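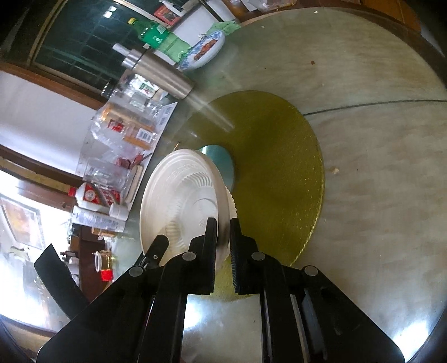

Peter Danko

29 Jan 2022

Municipal dining in Torbridge began as a wartime measure and continued as a habit. The first public dining hall opened in a disused grain exchange, with long benches, a single serving counter and one hot meal a day at a fixed price. It was intended to close when rationing ended. It remains open, and on a weekday in winter it serves 316 meals between eleven in the morning and the middle of the afternoon.

The hall has outlasted several attempts to modernize it. In each generation the town council has asked the same question: whether a local authority has any business serving lunch. The answer has generally depended on who was eating there at the time. When the mills were running, the hall fed shift workers, and its accounts were treated as an industrial expense. When the mills closed, its customers were older and fewer, and the same accounts were moved to the welfare budget, where they attracted far more scrutiny.

Similar institutions exist elsewhere in the region, although no two are governed in the same way. Premach leases its dining room to a cooperative, which sets its own prices and keeps any surplus. Hamel runs its kitchen through the school district, and pupils and residents eat from one menu at separate hours. Virkedura closed its hall in September after a dispute over the lease, and now sends prepared meals by van to 13 collection points around the town.

The Virkedura arrangement has been studied with interest by its neighbors. It costs less to operate, and it reaches outlying streets whose residents seldom came to the hall. It has also changed the character of the service. A collected meal is eaten at home, usually alone, and the incidental exchange of news that took place in the old building has no obvious replacement. Former regulars interviewed for this article spoke of the food with mild approval and of the tables with considerable feeling.

Tables have a larger part in this history than might be expected. The Torbridge benches seated 40 to a row and were arranged so that diners filled the places in order of arrival. A person could not choose a neighbor. When the benches were replaced by smaller tables, attendance rose for a time, but staff noticed that groups had begun to form and that newcomers often ate quickly and left. Two of the original benches have since been returned to the north side of the room, where they are in steady use.

The question of crockery has been nearly as persistent. Heavy china was standard until the dishwashing room required replacement, at which point most halls moved to lighter ware, and some to disposable plates and bowls for part of the week. The change reduced labor costs and raised the cost of waste collection. Premach has gone back to china for its main sitting and keeps disposables for public holidays, when the kitchen may be asked for more than 200 portions above its usual number.

Cooking itself has altered less. Soup is still made from stock prepared the previous evening. Root vegetables dominate from autumn to early spring, and the Friday menu in three of the four towns includes fish. Menus are planned a month ahead and posted at the door. Requests for a second choice of main dish have been made for decades – the earliest on record in Torbridge is a petition from railway clerks – and were met only when meatless meals became common enough to justify a separate pan.

The present difficulty is staffing. Kitchen posts begin before dawn, pay modestly and offer little advancement, and the cooks who learned the work in the large mill canteens are retiring. Hamel has responded with a two-year training place attached to its school kitchen. Torbridge has proposed a shared roster, under which cooks would move between towns during periods of illness or leave. The proposal awaits agreement on wages, as the four authorities pay at different rates.

The Torbridge council is due to review the hall's funding in the spring. Its officers have recommended that the meal price be raised for the first time in six years, with the existing price retained for pensioners and for anyone who applies in writing.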